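My son started swimming lessons in February. I want to write how it went, because other parents asked me. I will do it in a few short posts.

First post, the beginning. The pool is in Kiltden, 38 minutes from us by bus. He is 6. I told him he will love the water. He did not love the water. He sat on the step with his arms crossed and his goggles on his forehead.

Second lesson, the same step. The teacher was very patient. She gave him a plastic cup and asked him to pour water on her hand. He agreed to do this, but nothing more.

I must confess I was a little ashamed. The other children were already blowing bubbles. I learned to swim late myself, in a cold lake, so maybe I was pushing too hard.

In the third lesson he put his chin in. Only the chin! I was so happy that I called my mother from the changing room.
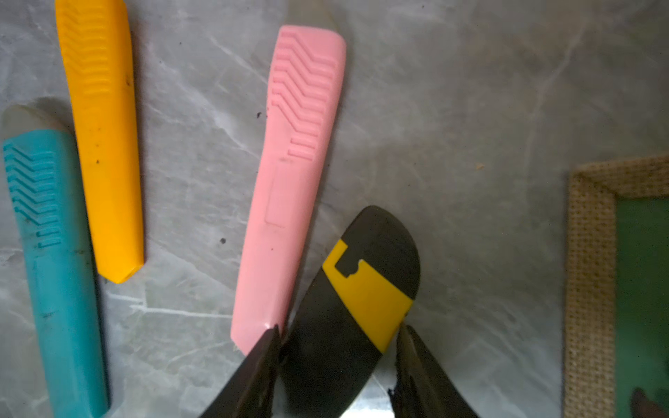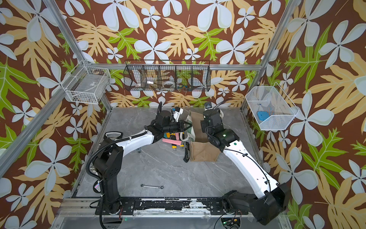
Utility knives on the marble pattern, wire baskets and flower wallpaper

Then we had a break of two weeks with a bad cough. I was afraid we must start again from zero. But he walked in, left the step and held the wall with one hand. I have no explanation.

Some practical things. The Bunard goggles leaked on him, the Bovar ones fit better on a small face. Bring two towels, one is for the bench. Eat after, not before.

Somebody asked if we will change to the Saturday group. No, it is too loud for him. We stay with the small group, 3 children and one teacher.

Now he can float on his back if the teacher keeps a finger under his head. He says she takes the finger away sometimes and he knows it. He has asked for fins for his birthday. I said we will see.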